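Forum > Packing, Posting and Storage > Paper-lined tubs instead of boxes?

wattlebend
I keep reading that you can line a round tub with kraft paper, chuck the kids' soft toys in and forget about it. Cheaper than the Rarkholm cubes, supposedly. I'm not convinced. Paper creases, paper tears, and the toys end up under the paper. Has anyone kept one going past a month?

eynon_shed
Yes, mine's been going since August. 20 metre roll from Briderdale, most of it still on the shelf. Scrunch the paper first so it takes the curve, then push it down with your fist.

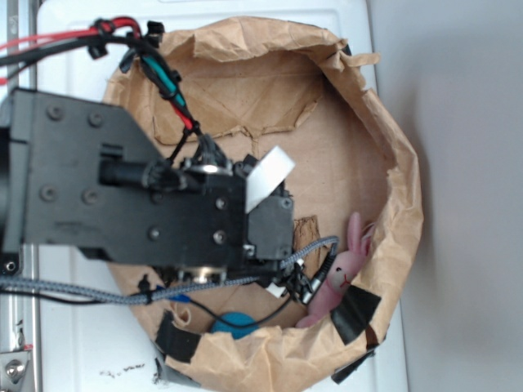
Crumpled kraft lining in the round container, small dark torn patch of cardboard showing.

wattlebend
So it's torn already. You see my problem.

Iestyn Jenkins
A tear in the lining does no harm. It's padding, mate, it isn't holding water. What I'd argue with is scrunching the walls and the floor the same way. Keep the floor flat and fold it, and only crumple the sides. Black tape where the walls want to flop, and leave the rest alone.
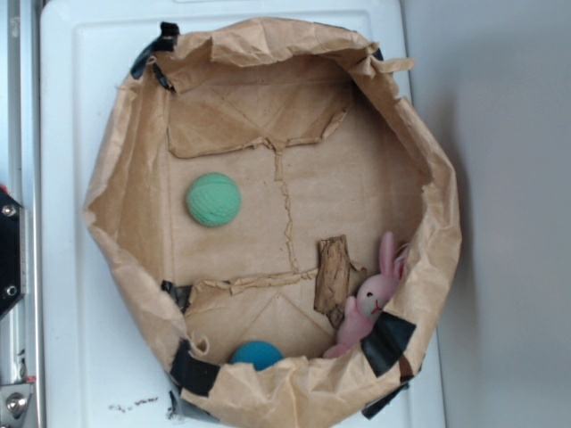 Mint knitted-looking ball on the left, pink rabbit propped against the wall on the right, and the teal ball down the front where the paper half hides it. I like the ridges across the floor because they give you sections of a sort. You could tear them neater than that if it bothers you.

wattlebend
"Sections of a sort" is doing a lot of work there. One ball is already half out of sight behind the wall. Put 200 pieces of Duplo in and tell me about your sections.

eynon_shed
Who said Duplo? You asked about soft toys.

possumgate
I'm with wattlebend. Tape on kraft paper lets go as soon as the garage warms up. I tried the Solline stuff, which was meant to be stronger, and it took the top layer of paper off with it. The rim looked chewed. Ended up back with a plastic tub and a lid.

Iestyn Jenkins
Garage is your trouble, then. Mine's in the spare room.

possumgate
Could be. I still wouldn't pay for a second roll to find out.

wattlebend
I'll try one with the offcuts from our last move and no tape at all. Not expecting much. What weight of paper are you two using?

eynon_shed
No idea, the label's gone. The brown one.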